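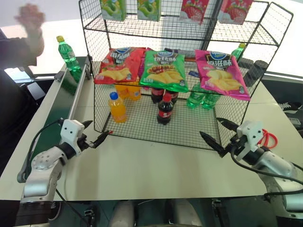 Popular Music and Listening, Unit 2
How an album is put together: sequencing, sides and the second track
Instructor: Denise Birkett
Notes for Thursday, February 4, 2021

Before class, please play Kernside by Drodau all the way through, in order, with shuffle off. Yes, in order! I know most of us hear songs one at a time now, and there's nothing wrong with that, but today is all about what happens between them.

Background
Drodau is a duo who put out Kernside themselves, in a first pressing of 1,330 copies. Velimir Todorova wrote nearly all the songs and played the keyboards. The record runs a little over 40 minutes and was planned for vinyl from the start, so it has two real sides with two real openings. Keep that in mind when you stream it, where the break disappears completely.

Openers
An opening track sets the volume, the pace and the mood. "Gavlow" does it with almost nothing - one organ chord, a brushed snare, and a vocal that comes in a full beat later than your ear wants it. I love this moment. Listen for how quiet it is, and how much louder track 2 feels as a result, even though the meters hardly move.

The second track
Some people would put the single first. Drodau puts it second, and I think it's the smartest choice on the record. "Stubbs" has the biggest chorus they ever wrote, and by the time it arrives you've leaned in to hear the opener. Try swapping the two at home and see what you think (a couple of students last June liked it better swapped, and argued it very well).

Key and tempo
Tracks 3 and 4 share a key and sit close in tempo, so they blur into one long piece. Then side two starts a half step up. It's a tiny move on paper and it sounds like somebody opened a window! Terms to know here:
Segue: one track running into the next without silence.
Relative minor: the minor key that shares its notes with a major key.
Half step: the smallest distance between two keys on a piano.

The weak spot
Side two sags in the middle, with back-to-back ballads in the same slow 3/4 time. Each is lovely alone. Where would you move one of them? Would you cut it? Come with a reason you can play for us, ideally with the end of one song and the start of the next cued up.

For next week
Pick an album you know by heart and write out a new running order. Add two pages on what you gained and what you broke. Anything goes, including live albums and soundtracks, but no greatest hits collections please.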